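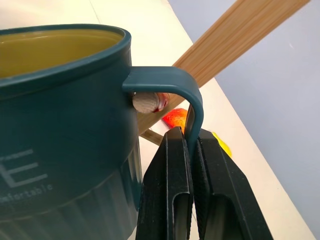
8/30/21
Kamham workshop, bench notes. Dowel and peg joints, moisture and fit.

Carrying on from the July entry. The question is still why pegs that go in tight at glue-up can be turned by hand later in the season, and whether the fault lies with the drill, the stock or the glue. Dexter thinks the drill. I thought the glue until today and now think mostly the stock.

Material: beech dowel from Godoy, all one delivery, nominal 20 mm. Split into 3 batches on arrival. Batch A went on the rack by the office heater. Batch B stayed in the unheated store with the door on the latch. Batch C was wrapped in polythene with the ends taped and put under the bench. None of it had been touched since the last entry except to weigh the marked pieces.

Weights first. A lost steadily and then flattened off. B went up and down with the weather, which was expected. C hardly moved. The meter (the Cevier, pins not pad) agrees with the scales on direction but reads high on end grain, so I have stopped taking end readings and crossed out the ones in the July table. Anyone copying from that table should use the middle column only.

Diameters. Measured across the rings and along them, on each marked piece, same two pencil lines as before. All the A pieces are now oval. Not by much, but the calliper shows it every time and you can feel it if you roll one on the saw table. B pieces are oval as well but less so, and the long axis is the same way on every piece, so it is the wood and not my hand. C is as near round as it came.

This matters more than I had allowed for. An oval peg in a round hole touches on two sides. It feels tight going in because those two sides are doing all the work, and the glue has a gap to fill on the other two. Stepan Tkachuk said much the same when he looked at the failed rails in spring and I wrote it down without taking much notice. Credit to him.

Test joints. Beech blocks, flat-sawn, planed and left in the main shop until the weight settled. Holes drilled on the pillar drill with the brad-point bit, depth 40 mm, square to the face. Same bit throughout, touched up once before starting and not since. Pegs from each batch cut to length, ends chamfered, no flutes. A second set with flutes cut on the jig. Glue was Conel, brushed on the hole wall and a thin coat on the peg. Clamped 40 minutes and then left alone overnight before any handling.

Dry fit notes, before glue:
A — pushes in by thumb most of the way, then needs a tap. Slight rock across the grain.
B — tap from the start. Rock only on a few.
C — mallet. Two would not start at all and were put aside, not sanded.

Pull-out was done on the old screw press with the spring scale. It isn't a proper rig and I wouldn't quote the numbers outside this book. As a comparison it is fair enough, since everything went through in one sitting with the same jaws. Unfluted A was the worst by a clear margin. Fluted A was better but scattered. B sat in the middle with and without flutes. Fluted C was the best group.

Unfluted C gave trouble of another kind. The peg acts as a piston, pushes the glue ahead of it and stops short of the bottom. One block split along the grain from the pressure. That block is on the shelf over the sink with a label on it. Please leave it there until I have sectioned it.

Looked at the broken surfaces under the lens. On A the glue is thick and glassy along two strips, and there is bare wood where the contact was hard. Starved on the tight sides and thick on the slack sides, in other words. On C the film is thin and even all round and fibres have torn out of the wall in several places. I take torn fibre as the sign of a good joint.

Drill check, for Dexter's sake. Ran a plug gauge into spare holes at the start and end of the session. Go end goes, no-go end doesn't, no difference I could detect. Run-out on the spindle is the same as when it was last written on the card. I can't rule out the hand drill on the older rails, because nobody recorded which were done on the pillar drill. From now on please pencil P or H on the waste face.

Angled holes. Dexter raised these separately. A hole drilled at an angle into a post meets the grain differently on its upper and lower sides, and the mouth comes out as an ellipse whatever the bit does. With a blunt-ended peg the mouth looks gappy even when the joint is sound further in. His idea is to clamp a wedge under the post and start with a shallow flat made by a Forstner bit. Mine is to leave the mouth alone and go deeper. Both need trying. Posts where several pegs go in close together are the difficult case, as the holes run near each other in the middle and depth is limited.
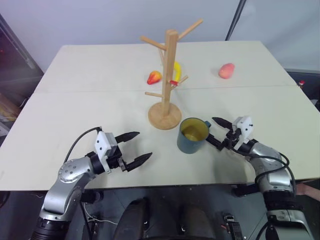

Mug tree, square post on a round base, upper pegs angled upwards.

For the angled trial I want offcuts of square post, same species as the pegs if there is any, and the pegs taken from wrapped stock. Load on an angled peg is mostly bending at the mouth, not straight pull, so the screw press is the wrong test. A weight hung from the end and left for a good while would be nearer. Dexter to make up a bracket for this.

Working rules until something better is known:
Dowel stock gets wrapped the day it arrives.
Cut pegs go in a lidded tub, not on the windowsill.
Check a few for roundness before a job — across and along the rings.
Flute anything going into a blind hole.
Oval stock can be used for through pegs that will be wedged.

Not settled: whether A would recover if wrapped alongside damp stock. I've put some A pieces in with C to find out, marked with a blue crayon ring. They swell back in theory. Whether they come back round is another matter. Also not settled is the effect of glue water on the peg during clamping, which may be hiding some of the difference between A and B.

To order: another tub of the Conel, pins for the Cevier, more polythene. Ask Godoy how the dowel is stored at their end before it is loaded.

3 comments
20 shares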